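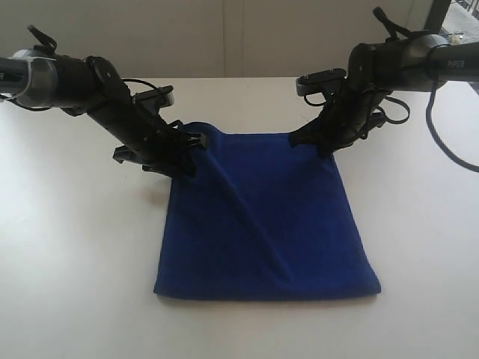 I've been a gripper tester at Emeo for eight months, and I still talk to the arms. You would too! It's quiet at the Zallville shop before seven, and the coffee takes forever.

My job that July was to pick between two sets of fingers, the Cusolia pair and the Policarpio pair. Same arms, same blue towel, 700 lifts each. The Cusolias went first and they were fine (boring, even). They pinched, they lifted, they let go, and I wrote down a number and ate a cracker.

Then I bolted on the Policarpios, and somewhere around lift 400 the left arm started waiting.

Just a hair. It would take its corner and hold there till the right arm had the other one, and only then would the two of them go up together. I checked the controller, I checked the timing file, I swapped a cable. Nothing in there told it to wait for anybody.
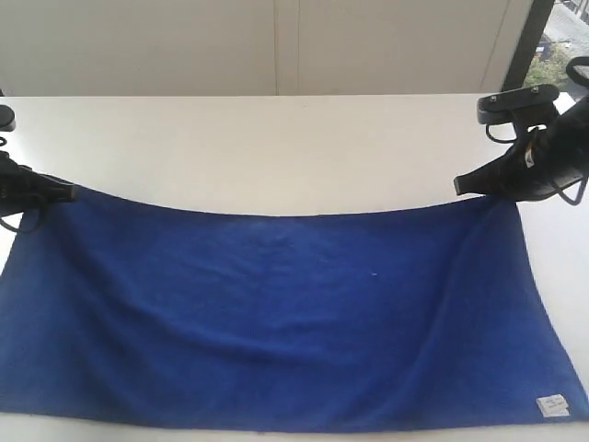
Both corners, Policarpio fingers, morning run.

So I did what any grown professional would do and said "Good morning" to it, out loud, with crumbs on my shirt. Up went the towel, smooth as you please.

My boss wanted the report by noon. I typed in the scores, 782 for Cusolia and 884 for Policarpio, and then I sat looking at the box marked Other Remarks for a good long while.

"Polite," I wrote, and went to set up the next run.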